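**Finale check, Odholm season 2, before I post a score**
4/29/25

I use the same sheet for every finale of a sci-fi revival, and I fill it in after a second viewing. Marks are OK, FAIL or UNPROVEN. My thanks to Lesego Pretorius for the working copy of the sheet. Complaints go to me.

### A. Continuity

- [x] **Airlock rules match the pilot.** OK. The doors still need two people to open them, and the writers remembered it in the middle of a chase.
- [ ] **Captain Li's age adds up.** FAIL. She tells the court she left Flallitville as a child. In the pilot she commanded its garrison. A fan wiki says "time dilation." The script doesn't.
- [ ] **The Tanulgate closes for a stated reason.** UNPROVEN. Someone shouts that the field is collapsing, and then it collapses. I watched it twice and I still couldn't tell you what the field was doing before.
- [x] **Dead characters stay dead.** OK, as of the credits. I don't expect this to hold.

### B. Load-bearing parts

- [ ] **The villain has a plan that needed all those episodes.** FAIL. He had the key by episode 3. Everything after that is him standing on balconies.
- [x] **The companion does something only she could do.** OK. The translation scene is the best five minutes of the season, and it's mostly two people at a table.
- [ ] **Speeches under a minute.** FAIL, badly. Li's goodbye stops the episode cold. People online say they cried. I checked how long was left.

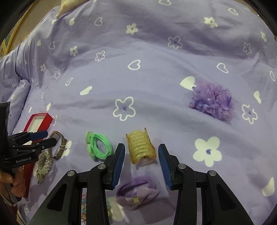
Gladys Arango thinks I marked that one wrong. The goodbye is long, she wrote, but the old series had whole episodes of people talking in corridors and I gave those a pass, so either length is a fault or it isn't. She would also like it noted that the music drops out for most of it.

Noted. The mark stays at FAIL. The corridor talk in the old series usually had somebody lying in it, and you had to listen to find out who. Li says what she feels and then says it again with her hand on the glass. I'll give Gladys the music.

### C. Fittings and finish

- [x] **Dialogue audible over effects.** OK on the second viewing, with headphones. On the television I lost most of the bridge scene.
- [ ] **Callbacks do some work.** UNPROVEN. The brass compass gets a close-up and a chord. Parviz Babaei swears it sets up the next season. I've heard that about props before.
- [x] **Old theme used no more than once.** OK. End credits only.

### D. Exit

- [ ] **Story ends.** FAIL. It halts. There's a knock on the hull and we cut to black, the same trick as last year with a different wall.
- [ ] **Would hold up without the trailer for the next one.** UNPROVEN. Recheck in November, when the special airs.

**Score:** 3 out of 5

**Open items:** Li's timeline; what the field is. If anyone has a line of dialogue that settles either one, send me the episode and the scene. Interviews with the cast don't count.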